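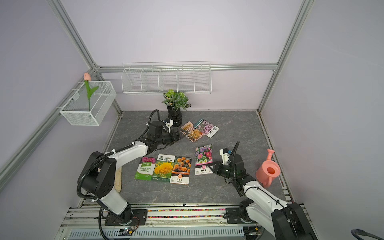 Seed packets and a pair of arms: an afternoon at Truvell

I went to the Truvell open day in January expecting to be sold something, and I was. The pitch is that you no longer program a robot, you show it. A person steers both arms from a desk, the movements are recorded, and later a model is supposed to manage alone.

The task on show was sorting seed packets. Impatiens, marigolds, asters and a few more lay on a marbled tabletop, with a pink watering can and a plant in a black vase for company. Two white arms worked over them, each with a black gripper. An empty wire shelf hung along the back wall.

Our guide, Ruaridh Innes, was patient with questions. He told us they had recorded 2,544 demonstrations for this task and thrown out 609 of them. I asked what was wrong with those. Mostly hesitation by the operator, he said, or a packet dragged when it should have been lifted. So a quarter of the work goes in the bin, and the working day is paid for all the same.

Anyone who has tried to pick a flat paper packet off a smooth surface in gloves will see why it's hard. Two of them overlapped, and I wanted to know how the trained version copes with that. We weren't shown the trained version. It was "between updates".

Visitors could have a go at the controls in the next room. The queue was 52 minutes when I joined it and I gave up before the front.

I don't doubt that it's clever. A man from Dondulton, who pack bulbs, asked how long before it beats a person at a bench, and was given a brochure. Tea was good. Parking is behind the Dlamini building and fills up by ten.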